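Work capability reassessment: form arrived before the notice letter

mkaijage
Posted Friday, July 13, 2018
The form gives me four weeks, counted from a notice letter I never got. Does the clock run from the form date or the letter date?

nafula_m
Form date. Page 3 of mine said so. Send it recorded and keep the receipt.
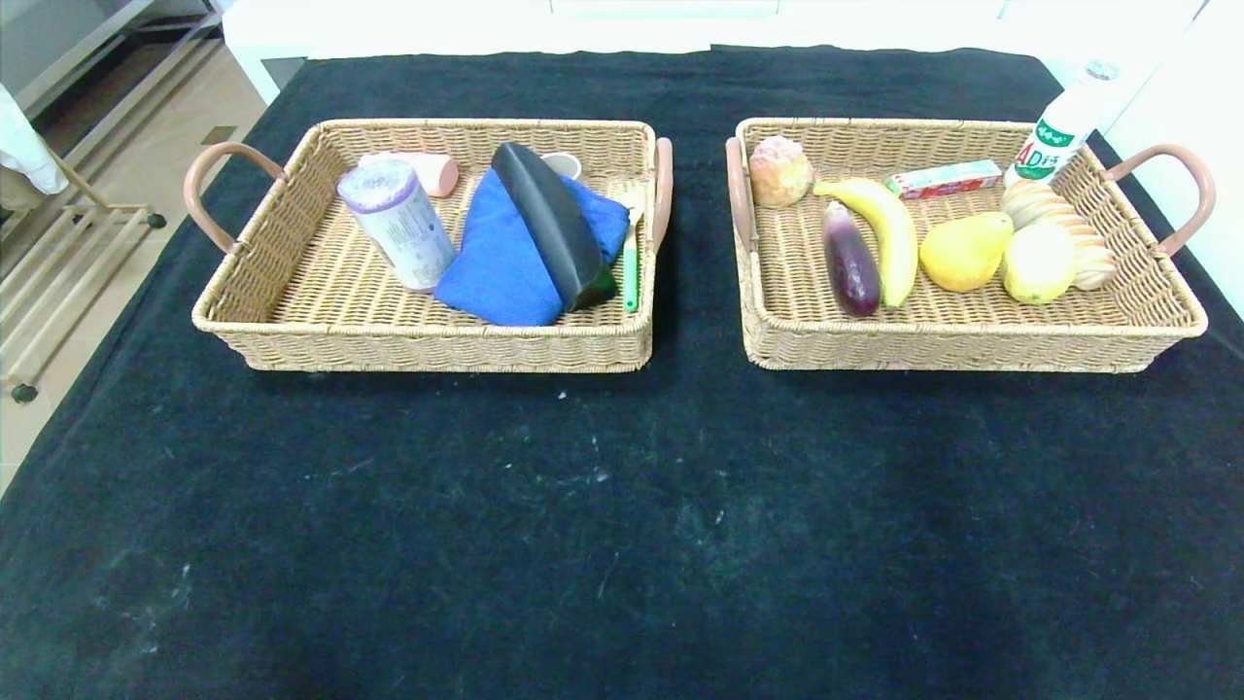

Category: Benefits and Disability > Appeals

palacios408
Disagree. My extension was granted on the letter date. Ask for the mailing log in writing.

nafula_m
An extension is discretionary. It doesn't move the deadline.

mkaijage
Requested the log today. Returning the form by the earlier date anyway.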